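4.2 Living with the Kirnano kit on the bench

I should say up front that I came to the Kirnano kit as a skeptic. Our group had been building its own arm stations for years, mostly out of stubbornness, and when Boyang Qiu suggested we just buy one and write up what it was like, I figured we'd get a short paper full of complaints. What we got was 3689 logged episodes and a mixed set of feelings, which I'll try to lay out in the order they hit us.

The kit comes as a pair of arms, a control box, the fingers, and a license for the Cardoso recording software. Setup took the two of us 45 minutes from open crate to first motion, and most of that was me hunting for the right hex key (it's taped inside the lid, and the manual says so on a page I skipped). The quick-start steps are good. The calibration steps are less good — they assume you already know what the software means by "home," and we got it wrong twice before Beatriz Patrício wrote to Kundley, the reseller, and got a usable answer the same afternoon.

We picked wipe-and-tidy tasks for the trial since that's what our sponsor in Tratville cares about: phones, cloths, cans, small stuff that people leave on a desk. I was most worried about phones. They're slick, they're thin, and a glossy screen throws light in every direction, so the tracker we used on our older station would lose them all the time. I expected the same trouble with the Kirnano and wrote half a paragraph about it in advance, which I then had to delete.

The stock fingers are narrow and tapered, and I've come around on them. They get in close to a thin edge where our old blunt pads just bumped things around. The downside is how little of an object you can see past them once the arm is in close. Fig. 7 gives a fair idea of what we were looking at while working through the phone task: bright patches all over the screen and a dark finger overlapping it.

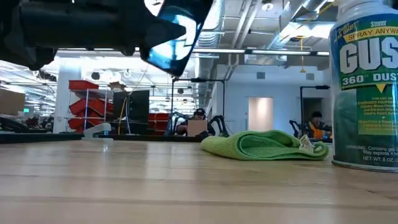
Fig. 7. Phone task, with the device held above the tabletop. The cloth and duster can are at right.

Of the full log, 292 episodes used the phone, and I sat through every one of them during labeling. My main gripe from that stretch is with the software, which files each episode under its start time and gives you no way to add a note until you close the session. By then I'd forgotten what I wanted to say! Boyang ended up keeping a paper notebook next to the keyboard, and we typed it all in later.

Would I buy it again? For a lab with no station of its own, yes, and I'd pay for the second year of support too. For a group like ours it's closer. The arms are solid and the fingers are better than what we made ourselves, but the recording software still feels like a first release, and we come back to its export format in Section 4.3.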